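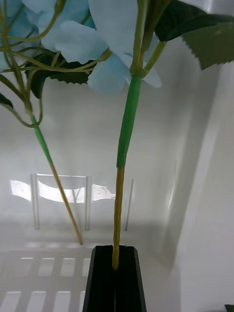
Figure 7.1 Pale blue silk petals and dark green leaves on artificial stems.

Chapter 7
What Do We Mean by "Lasting"?

Sellers of household goods like the word "lasting." It turns up on mattresses, paint cans, and fabric flowers, and it seldom comes with a number attached. This chapter asks you to be suspicious of it.

Take the claim that artificial flowers are cheaper than fresh ones. On paper the case looks easy. A household in Dakcombe that buys a $32 arrangement once and keeps it for years must come out ahead of the neighbor who buys cut stems every week. But the sum assumes that the first household stops buying. When Jaruwan Phuthong interviewed 60 shoppers in the town, she found people who owned up to seven arrangements and were still adding to them. Fashions changed, colors faded, dust settled in the folds. The flowers had lasted. The owners' interest in them had not — and the standard comparison leaves that out.

Phuthong's study has its own problems. She spoke only to people already standing in a store, who are hardly a fair sample of anyone. We return to this in Section 7.2.

As you read, keep two questions apart. How long can an object be used? How long is it used? Economists call the first its service life and often treat it as an answer to the second. Manufacturers have every reason to let them.

Key terms: service life, replacement cycle, cost per use, selection bias

7.1 The Price on the Tag

Suppose you pay $60 for a lamp and use it for two years before moving it to a closet. The lamp still works. What did it cost you per year?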